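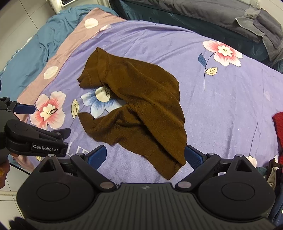

A brown knit garment on a floral bedsheet.

Cold Smoke, Slow Salt

By Loretta Rosenthal
Jun 19, 2021

The Gerken smokehouse in Nenitberg makes one ham. It is a dry-cured, cold-smoked leg, sold whole or by the half, and the method has changed twice since the present building went up. The first change was the salt. The second was the fan in the north chamber, which is still argued over.

Legs arrive chilled, with the hip bone removed and the shank left on. Each is weighed, tagged and rubbed with a mix of coarse salt, brown sugar and crushed juniper. The old practice was to bury the legs in salt and dig them out when they felt firm. Gerken now weighs the salt against the meat, so a heavy leg gets more and a light one less. The finished ham is milder, and the shank end no longer comes out harder than the rest.

Curing takes place on slatted racks at refrigerator temperature. The legs are turned and re-rubbed partway through, then rinsed and moved to a cool room where the salt evens out between the surface and the bone. Adine Ekanayake, who runs the curing floor, calls this stage "resting" and will not shorten it for holiday orders. A leg that goes to smoke too early, she says, tastes of salt for the first inch and of nothing after that.

The smoke comes from beech sawdust, packed in a trench and lit at one end. It smolders along the trench without open flame. The firebox sits outside the chamber wall, and the pipe between them is long enough for the smoke to cool before it reaches the meat. Smoke is applied for part of each day, with the vents opened in between. In damp weather the surface of the ham turns tacky and takes on a sour, sooty note, so smoking stops until the air dries out.

That was the reason for the fan. It pulls air across the racks and keeps the surface dry, and it allows smoking on days that would once have been lost. Ekanayake thinks the hams nearest the fan form too hard a rind. She rotates them by hand.

After smoking, the legs hang for 52 weeks. The hanging loft holds 1444 of them when full, which it usually is by November. Cut faces are sealed with a paste of lard and rice flour to slow drying. Each ham is tested with a bone needle pushed in near the hip joint, withdrawn and smelled. Any off odor and the leg is pulled.

Production is capped at 4000 hams a year. The limit is loft space. A second loft has been drawn up but not built, and the plan would put it on the side of the building that gets the afternoon sun.

At home, a half ham keeps well in a cool pantry, wrapped in cotton. Plastic makes the surface sweat. Slice across the grain, as thin as the knife allows, and let the slices stand at room temperature for 20 minutes before serving. The rind goes into bean soup. White mold on the outside can be wiped off with a cloth dipped in vinegar. Once the bone is exposed, the meat around it should be used first.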